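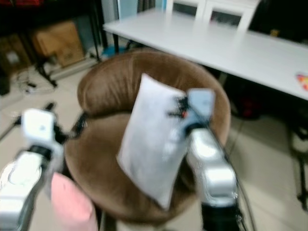

Entraide > Maison > Linge de lit

Oreiller tout plat après lavage

clangate
Bonjour ! J'ai passé mon oreiller Poden à la machine et il est ressorti plein de boules – impossible de dormir dessus. Il m'a coûté 152 francs, j'aimerais bien le sauver...

kiani
Sèche-linge à basse température avec 3 balles de tennis propres, et tu l'aères entre deux cycles. Chez moi il a fallu tout un après-midi, mais il a bien regonflé ! Vérifie l'étiquette avant, si c'est de la mousse surtout pas.

fendari
Moi je les change tous les ans en janvier, pendant les soldes à -50 %. Désolé, ça ne t'aide pas trop.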